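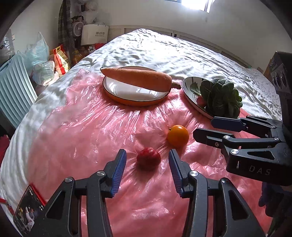
Heather Imrie wanted to know why fruit can't just go in one big bowl, like at her mother's. It can! Plenty of it gets eaten before it matters. But she also said she throws out a bag of yellow spinach most weeks, and those two things might be related, so let's start there.

Handout 3: Sorting the Groceries When You Have No Counter
Home Food Basics, Lamont Annex, Room 119
119 shares 3 comments

I promised you a handout that didn't assume a big kitchen. My first apartment had a counter the width of a cutting board, and half of that was toaster, so I unpacked everything on the bed for years and I still do when the table's covered. If you do this too, put some plastic down. A clean sheet of anything will work (mine came folded inside a Studari storage box and I never threw it out). Carrots bring grit with them and a plum only has to get leaned on once. White bedding remembers.

Spreading everything out flat is the whole trick, really. In the bag you see the top two things. On a sheet you see that you bought citrus twice and forgot onions.

The first pass: gassy and touchy

Apples and plums give off ethylene as they ripen. You can't smell it or see it, it's just a gas that tells other produce to hurry up. Leafy greens hate it and go yellow. Carrots hate it too, though they show it differently, they turn bitter. Remember the carrot sticks I passed around in week two, the ones Ruairi Haldane spat into a napkin? Those had spent three weeks in a drawer with a bag of apples. Sorry, Ruairi.

Citrus is easygoing. Oranges and mandarins give off very little of the gas, so they end up wherever there's room, and I let mine wander.

So the first pass goes like this: vegetables onto plates, at the back, out of the way. One plate for roots and one for leaves. Fruit stays up front where you can get at it. I like a plate with some color on the rim for this, for no good reason at all, it just makes me slower and more careful.
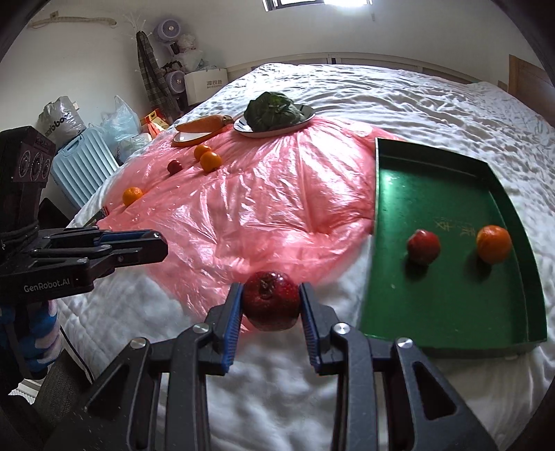

Next you pick up each piece and look at it properly, and I mean all the way around. Apples get checked at the stem end first. There's a dip there that holds moisture, and soft brown spots like to begin in it or just beside it. Press gently near the stem with the flat of your thumb, never the tip, or you'll make the very bruise you were looking for (I have done this to a whole bag). A dull or speckled skin on an apple is usually fine. A wrinkled skin means it's been losing water, and it'll be better cooked.

Plums: a little give at the end opposite the stem means eat it today or tomorrow. Hard as a golf ball means leave it out of the fridge until it softens, then move it in. The whitish bloom you sometimes find on the skin is natural and washes off.

Mandarins: go by weight. Pick up two of about the same size and keep the heavier one for later, because the light one is already drying out inside. Loose, puffy skin isn't a bad sign on a mandarin the way it would be on an orange, some kinds just grow like that.

Carrots: if there's still leafy growth on top, cut it back to a stub or take it off completely. The tops keep pulling water out of the root. Don't wash them until you need them.

Spinach and other dark greens: pull out anything slimy right now, tonight, before you sit down. One bad leaf really does take its neighbors along. Then roll the bunch loosely in a dry kitchen towel.

The tray

Everything you've decided to eat in the next couple of days goes on a tray. Any tray with raised sides, so you can carry it across the room without a chase. Tsz-kin Chow asked whether a mixed tray breaks the rule about apples, and yes, it sort of does, but two days isn't long enough for me to worry. The rule is for the stuff you're keeping. Put the big things toward the edges and leave the plums some space of their own.

Don't pile. If it doesn't fit in one layer, you've been too optimistic about how much fruit you eat.

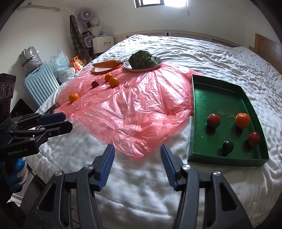
Where it all goes afterward

Tray: out on a table or shelf, away from the radiator and out of direct sun. Bring it with you to breakfast.

Extra apples: fridge, in their own bag, loosely tied. A 1000 gram bag from Gernodano fits in the door of my fridge if I take the mustard out.

Carrots and greens: the other drawer. If you've only got one drawer, the vegetables get it and the apples move up to a shelf.

Citrus: a week on the table is fine, longer than that goes in the fridge.

Unripe plums: paper bag, folded over once. Peek every morning.

Then shake the sheet out over the sink, wipe both sides, and hang it over a door.

To do before next time

Sort one real bag of groceries, on whatever flat surface you have, and write down what you found at the bottom. Keep one apple in with a few leaves of spinach and another few leaves well apart from it, both in the fridge, and look at them each evening. Kenneth Baxter did this in November with kale and got a very clear difference. I'd like to know if spinach is quicker.

Please bring your notes on paper, the Ovance upload page is still eating attachments. We'll do potatoes and onions next, and I need somebody to lend me a burlap sack.

Elspeth Yule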